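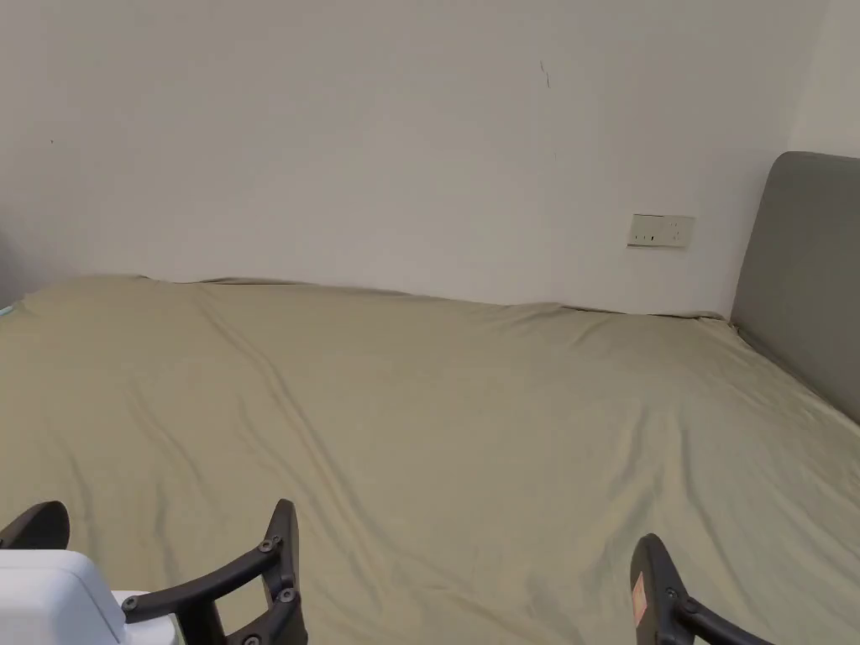

*Posted by Hanne Kallio on Fri 6 February*

I have watched the local evening show for long enough that I feel entitled to an opinion on its presenters, and this week everyone seems to have one about Miyuki Tsuchiya.

For those outside Wendley, Miyuki reads the evening headlines on Irnonbridge Radio and does a live video stream of the second half. On Monday she came on without her engagement ring. Someone grabbed a still of her hand and put it in the listeners' group, and by the weather report there were 500 comments. People had her split from Takeshi Kawaguchi, moving back to Eltitz, and quitting the station.

Her answer came the next evening. She read out one of the messages, a long one asking where the ring was and whether the listeners "deserved to know." Then she said, "It's at the jeweler. It was too big. I'll ask him to send you the receipt." And she went on to the traffic. 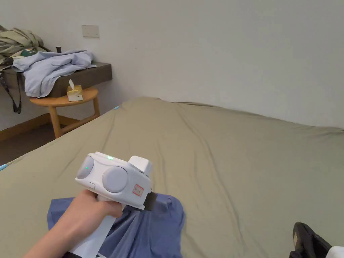
I liked that she kept it short. Her co-host, Sadao Okabe, got the same treatment 2 years ago when he shaved his beard, and he gave a 20 minute interview on the subject. It only made things worse. People were still calling in to ask about the beard in the summer.

Takeshi has said nothing, as usual. He plays bass in a wedding band and has been on the stream once, for the Christmas raffle, where he held the bucket. I think some listeners resent him for being dull. I would take dull over the last man she was linked with, who sold his side of the story to the free paper.
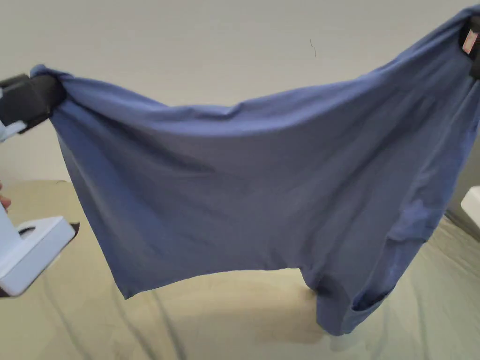
My sister Tomomi Fukuda (half sister, different last names, please stop asking) thinks Miyuki brought it on herself by posting so much of her home life. There is something in that. She put up the kitchen remodel, the dog's surgery, and a whole video of herself sorting laundry while she talked about her mother. But a blue stretch-knit thing held up by its corners is about as private as my own laundry gets, and I wouldn't expect it to give strangers a vote on my marriage. Tomomi says that is because I have 19 readers.

The ring was back on last night. The comments have moved on to whether it's the same ring.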